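利率涨了,为什么我的债券基金反而在亏钱?

社区互助 › 个人理财 › 存款与债券

Inès Aubert

各位好,第一次在这个版发帖,可能问得很外行,先谢谢耐心看完的人。

我去年把一笔闲钱放进了Windent的一只债券基金,名字很长,就是那种写着“稳健”两个字的。当时的想法特别朴素:股票我不敢碰,活期又太低,债券嘛,不就是把钱借出去收利息,能出什么事。前面几个月也确实挺好,每天涨一点点,我还跟我妈推荐来着(幸好她没听)。

然后从一月份开始就不对劲了。新闻里一直在讲利率往上走,我还挺高兴,心想利率涨了那我收的利息不是更多了吗!结果打开一看,账面少了544块。数目不算吓人,可是方向完全反了啊。我以为是系统延迟,等了几天,还在往下掉。

打客服电话问,对方说“市场利率上行导致净值波动,属于正常现象”,我说那为什么利率上行净值会往下,对方又把同一句话念了一遍。

所以我想问的是:

利率涨和债券跌到底是怎么连在一起的?我在网上搜到的解释都是“价格与收益率成反比”,这句话我看懂了每个字,连起来还是不懂。

还有,我现在该不该赎回?这笔钱我打算再过16个月用,是给房子换窗户和重新做厨房的,不能少太多。有个朋友让我赶紧全拿出来存定期,另一个朋友让我再多买一点,我被他俩说得头都大了。

补充一下:基金的说明书我翻了,里面有个词叫“久期”,没看懂就跳过去了,不知道重不重要。

Josefina Troncoso

债券基金不是存款,买之前应该看清楚。利率涨它就跌,利率跌它就涨,一直都是这样。16个月以后要用的钱放定期就好了,别折腾。

Raphaël Sabatier

楼上讲得没错,就是太短了,我来补一下吧,这个坑我自己也踩过,而且踩得比你深。

先别管基金,想象你手里只有一张债券。面值100块,票面利率2%,还剩一年到期。也就是说一年以后,借钱的那一方会还你100块本金再加2块利息,一共102块。这个数字在你买的那天就定死了,以后外面利率是涨是跌,人家都只欠你102块,一分不多一分不少。

现在市场利率涨到3%了。别的借款人发了新的债券,也是100块,也是一年,但到期给103块。这时候你想把手里那张旧的卖掉,谁会花100块买你的?同样的钱去买新的,到期多拿一块呢。所以你得降价。降到多少别人才愿意要?降到他买了你的旧债券,算下来也能赚3%的程度。102除以1.03,差不多是99块零3分。你那张债券就是这样“跌”的。

你看,借钱的人没有赖账,利息也没有变少,只是因为外面出现了更划算的东西,旧的就不值原来那个价了。“价格与收益率成反比”讲的就是这件事。你以为利率涨了自己会多收利息,这个想法只对以后新买的债券成立,对已经拿在手里的不成立。

那如果你不卖呢?单张债券的话,拿到到期,照样是102块,中间那个99块零3分你可以当没看见。可是基金不一样,基金里有一大堆债券,每天都要按市场价给它们重新估一遍,估出来就是你看到的净值。所以即使基金经理一张都没卖,你的账面也会跟着动。我第一次弄明白这一点的时候还挺生气的,觉得凭什么没卖也算我亏,后来想想也只能这样算,不然今天有人要赎回,该按什么价给他钱呢?按老价给,剩下的人就吃亏了。

再说久期,你跳过去的那个词,建议翻回去看!它挺重要的。简单粗暴地理解,久期就是利率每涨1个百分点,这只基金大致会跌百分之几。久期是2,利率涨1个百分点,净值大致跌2%;久期是6,那就大致跌6%。道理跟前面那张债券是一样的,只不过剩下的年头越长,你要忍受“低利息”的时间就越久,别人要你降的价也就越多。换成十年期的债券,同样是利率从2%变成3%,价格会跌到91块多,跟一年期的完全不是一个量级。

我当年就是栽在这里。我买的是Plorkden的一只长债基金,久期长得离谱,那时候只看了过去一年的收益率排名,觉得排得这么靠前肯定厉害。它靠前的原因恰恰是前一年利率在往下走,久期长的涨得最凶。轮到利率掉头往上,它跌得也最凶。我拿了19个月才回到本金附近,中间还失眠过几次,现在讲起来好笑,当时真的笑不出来。

所以你先去查三样东西,说明书或者季度报告里都应该有:

久期是多少。
里面的债券主要是谁发的(国债、银行的,还是企业的)。
赎回费怎么收,持有多久以后可以免。

第二样也别漏掉。前面讲的都是利率带来的涨跌,这种跌法相对温和,因为债券到期了钱还是会还的,基金拿到钱又能去买利息更高的新债券,慢慢会补回来一部分。但如果里面有企业还不上钱,那就是另一回事了,那种亏损等多久都不一定回得来。光看“稳健”两个字是看不出区别的,这个词谁都能往名字里写。

至于要不要赎回,我不认识你,也不知道你其他的家底,只能讲讲我会怎么想。

我会先把已经亏掉的544块放到一边。它已经发生了,你今天赎回也好,明天赎回也好,都不该因为“想把它赚回来”而做决定。要问的是:假如今天这笔钱是现金,摆在面前,离换窗户还有16个月,我会拿它去买这只基金吗?会的话就留着,不会的话就拿出来。这个问法帮过我好几次。

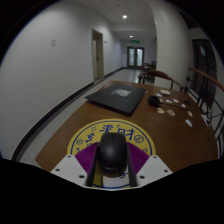
如果查出来久期在2以内,里面又大多是国债或者大银行的债券,那我个人可能会留着不动,顶多拿一半出来。久期短的基金,里面的旧债券很快就到期换成新的了,新的利息更高,16个月的时间够它消化不少。当然也可能利率接着涨,那就还会再难受一阵,这个谁也说不准,我也不猜。

如果久期有四五年甚至更长,那我会换。你这笔钱有明确的用处,窗户师傅不会因为你的净值还没涨回来就等你(我家那位连晚付一个星期都要打电话)。用钱的日子和债券到期的日子差得越远,你就越像是在赌利率的方向。赌对了多赚一点,赌错了厨房少两个柜子,我觉得不值当。

换到哪里,一年期定期是最省心的。现在利率高了,定期给的也比你去年看到的高,这算是利率上涨给你的一点好处吧。要是怕中途急用,可以分成几份存,到期日错开,我妈管这个叫“排队存”,她不懂什么久期,但她这一套用了半辈子,从来没有因为利率睡不着过。注意看一下提前支取的规则,有的银行提前取就全部按活期算,有的可以只取一部分,差别挺大的。

另外,你那位让你多买一点的朋友也不算乱讲。利率高的时候买债券,往后的利息收入确实更厚,从长期看未必是坏时机。只是他讲的是“长期”,你讲的是16个月,你们俩谈的根本不是同一笔钱。让你全部拿出来的那位,大概是被“亏”字吓着了,理由不太对,结论倒有可能对。你夹在中间头大很正常。

还有一点跟你的问题关系不大,但我想顺便提一句:别每天看净值。我那19个月里,最难熬的就是每天早上七点刷一次,后来把软件从手机首页挪走,日子一下子好过多了。

Asger Riis

补充一个小细节,Raphaël Sabatier讲得很全了,我只说赎回费。

我也在Windent买过东西,不确定跟你是不是同一只。我那只的赎回费是按每一笔买入分别算持有时间的,不是按你第一次买的日子。所以如果你是分几次买进去的,或者设了每月自动扣款,最近那几笔可能还没过免费期,全部赎回的话会被扣一点。可以先赎早的那部分,后面的等到期限过了再说。一般是先进先出,但最好问清楚,客服这种具体问题还是答得出来的(“为什么跌”就别指望了)。

还有就是下午三点以后提交的,我那边是按下一个交易日的净值算,我以前不知道,提交完盯着当天的价格高兴了一晚上,第二天一看不是那个数。

厨房的事多嘴一句,预算留宽一点,我家去年做的时候光是改水管就超了不少。

Inès Aubert

谢谢三位!!Raphaël Sabatier那个102块的例子我在纸上自己算了一遍,终于懂了,感觉打通了什么。十年期那个我没算出来,先相信你。

刚去翻了季度报告,久期写的是4.7,比我想的长好多……里面大部分是银行债和国债,企业的只占一小块,这点还算放心。赎回费那边,我是分三次买的,最后一次还差一个月才免,所以打算先把前两笔拿出来存一年定期,最后一笔过了期限再弄。

我妈听我讲完,说她早就知道不能买。她根本不知道,她当时只是嫌下载软件麻烦。

Raphaël Sabatier

十年期的要把每年的利息一笔一笔折回来再加上最后的本金,手算很烦,用表格软件里的现值函数,利率填3%,期数填10,每期2块,最后100块,出来就是91块4毛7左右。软件会给你显示成负数,不用管那个负号。

你这个安排我觉得挺好的。记得定期到期那天别让它自动续存了,不然窗户师傅来了你还得提前支取。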